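Full-Time Travel: Money, Mail and Other Things the Brochures Skip
Session 4 handout: campground memberships and long stays
Notes by Elaine Miranda. Revised 3/1/22.

Bring your worksheet from Session 3. If you have not filled in the fuel page, do it before you read any further, since half of what follows depends on it.
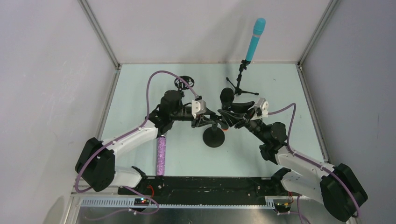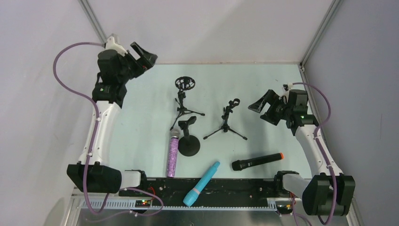

1. What a membership is supposed to do

The pitch is always the same. You pay a lump sum up front, you pay yearly dues, and after that your nights are "free" or close to it. Salespeople love the word free. Cross it out wherever you see it and write "prepaid."

For class we are using three plans: Prado, Pristitz and Lusinside. They work differently, so don't mix up the terms.

Prado: one home park, plus a network. You may stay at the home park as often as you like, but must leave for 7 nights between visits.
Pristitz: no home park. You buy a block of nights each year, and unused nights disappear.
Lusinside: discount card only. Cheap to join, and you pay the park directly at a reduced rate.

I have no favorite. I've belonged to two of them and dropped both.

2. The break-even number

Take everything the plan costs you in the first year, including the transfer fee and any "processing" charge. Divide by what you would pay per night without it. The answer is how many nights you have to use before the plan saves you a dime.

Be careful with the nightly rate. The sales sheet will use the park's highest summer price, with full hookups, on a holiday. Use the price you would really pay, in the month you would really be there. If you normally stay by the month, use the monthly rate divided by the days. That one change ruins most sales sheets.

Worked problem. The total first-year cost equals 37 nights at the posted rate. Your own usual rate is half the posted rate. So you need 74 nights, and the plan's rules have to let you take them where you want to be. Look at your route from Session 2 and count the parks on it that belong to the network. Most people in the last group found fewer than they expected. Genivaldo Peixoto found one, and it was closed for the season.

3. Blackout dates and the 22-day problem

Members get told they can book "any time, subject to availability." Ask what share of the sites is held for members. Ask it in writing. If the office can't or won't answer, assume the share is small.

In the Prado plan a stay is capped at 22 nights. That sounds generous until you need to be near a doctor, a grandchild or a repair shop for longer. You leave, you burn fuel, you pay cash somewhere else for a week, you come back. Put those 7 nights and the fuel into your break-even figure. The salesperson won't.

Pristitz has a different trap. Its nights run on a calendar that starts in June, whatever day you joined. Buy in spring and you may have a full year's block and hardly any time to spend it.

4. Where to sit still

Long stays are where I part ways with a lot of travel writing. Moving every few days is tiring and costly. Thanakorn Suksawat argued the other side last time, and his notes are worth having: he says each new town makes him pay attention, and he gets dull when he stays put. Fine. I'd still like to see his tire bills.

If you do stay a month or more, ask for these before you hand over a deposit:

- Is electricity metered, and at what rate per unit?
- Can you receive mail and packages at the office, and is there a fee?
- What is the age rule for rigs? (Some parks turn away older ones no matter how clean they are.)
- Does a long stay change your legal status, so that you count as a tenant? This varies by state. Don't take the park's word for it.
- What happens to the balance if you leave early?

Phone signal should be on the list too, but the park will always say it is good. Drive in and check your own phone at the back row of sites.

5. Buying a used membership

Resale is common, and prices are low for a reason. Many contracts lose benefits when they change hands. Thaís Trindade bought a Prado contract secondhand and learned that the network nights had not come along with it, only the home park. The seller may not have known either.

Get the original contract, all the pages, and the current rule book. Rules can be changed by the company. Dues can go up. I have not yet read a contract where they could go down.

The booking tool Irneo will search all three plans at once. It is handy, but it shows open sites by size only and does not tell you which are kept for members - so call the park before you count on anything.

Homework

a) Work out the break-even for one plan using your own route and your own nightly rate. Show the fuel.
b) Read the cancellation section of the sample contract (19 pages, sorry) and write down how many days you have to back out and how notice must be sent.
c) Find one park on your route that will take you for a full month with no membership. Call them. Write down what they said and who said it.

Everaldo Brito is leading Session 5, on insurance and state residency. He wants your questions ahead of time, on paper, with your name on them.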